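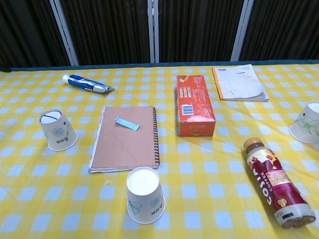 Second report on the Midtbø drop-in, as promised, and sorry it's short on polish - we moved the big cupboard this morning and I am writing between trips. Main thing is that the tables are now in use. The yellow-and-white checked cloth is on, and it does a lot for the room against that dark ribbed curtain, which we have not had the money to change. Paper cups for now, the flowery ones. They get put upside down when people have finished choosing where to sit, and then they stay like that, so the first job of any session is turning cups over and clearing what got left. Last time that meant a spiral notebook with a brown cover, a pile of white paper, and a plastic coffee bottle on its side. Tube of something as well, blue and white. All gone into the lost property tray.

Where we are against the plan you agreed

Room hire: paid up to the end of December. No change in the rate.

Tables and cloths: done. Spent 758 on tables, cloths and the second-hand urn together, receipts are in the envelope with the last return. The cloths crease badly if folded so we now roll them round a cardboard tube. One has gone a bit grey from washing, will see if it comes back.

Storage: half done. The cupboard from Jalus came without the shelf pegs. Rang twice, pegs promised, no pegs. In the meantime things are in boxes on the cupboard floor and everybody has to bend down for them.

Cups: still paper. I know the plan said proper mugs by now. We priced mugs at Tonine and at Cinda and Cinda was cheaper but wanted a minimum order far bigger than our shelf (see above, no pegs). Would like to put this off until storage is sorted. Paper is costing us more per month than I'd like.

Sessions

13 sessions run since the last report. One cancelled because of the heating. Average at the table is nearly 18, which is up, and the later slot has overtaken the early one. We did not expect that. Early slot is mostly people who come for the letters and forms help, later slot is people who come for coffee and then stay for the letters and forms help.

The writing table has changed the most. Was meant to be a quiet corner with paper and pens, turned into the place where everyone sits. People bring their own notebooks, leave them, come back for them a week later. We tried a labelled basket for each regular and it was dropped after two goes - too much fuss and the labels fell off. Sticky notes on the front with a first name seem to do the job, when people remember.

Clearing up

This was a worry in your comments on the first report so I'll say what has been done. There is now a card by the door, it says:
Cloths shaken outside, not over the floor.
Used cups in the bag, clean ones back in the sleeve.
Paper squared up and into the top box.
Bottles emptied before they go in the recycling.
Anything left behind into the tray, dated.

Takes two people 10 minutes if the session ended on time. It doesn't allways end on time. Oda Myklebust has taken on the keys and the last check of the room and since then we have had no complaints from the group that comes in after us. Before that we'd had two, both about crumbs.

Money

Underspent on paper and pens, overspent on cups and coffee. Would like to move the one to the other, can you confirm by email that is ok without a new form. Still to come out: pegs (if we end up buying them ourselves), a second urn lid, and printing.

Not done

The feedback sheets. We have a stack of them and people use the backs for shopping lists. Oda suggests asking two questions out loud at the end and writing the answers down ourselves, and I think thats the way to go unless you need the sheets for your own figures. Let me know.

The curtain. One quote in, too high, waiting on another.

Next report follows in December with the full accounts. If you want to visit before then, the later slot is the one to see, and please let me know first as the side door sticks and somebody has to come down and let you in.

Sent 6/10/18, copy to Oda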